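Flakavbridge visitor brochure: interim report to the funder
Prepared by Iqra Awan, 12 December 2020

Where the money went

The September payment was 2000. We have spent 1520 of it on design and a first printing at Rustby, and 462 on translation. I was asked for good news. There is less of it than the last report promised.

The brochure exists, and it opens out to a wide sheet. Shoaib Mirani calls it finished. I would call it a second draft that happened to be printed. The black background was chosen over my objections, and the small pale type set in columns on it asks a lot of older visitors. Dorottya Szekeres tested it at the front desk and found most people looked at the map and gave it back.
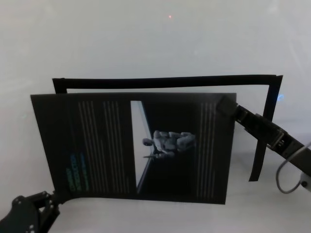
What we still don't know

Whether anyone reads the text. Shoaib's claim that the dark design "gets picked up more" rests on one weekend, and I would not put it in front of your board.

Whether the paper lasts. Rustby says it will — but Rustby also sold it to us.

Next steps

Brendan Mac an tSaoi will cut the history section by half. Daniyal Zaidi is getting a price from Arnelico for a version with larger type. I am not asking for the second payment until both are done, and I would rather you didn't offer it.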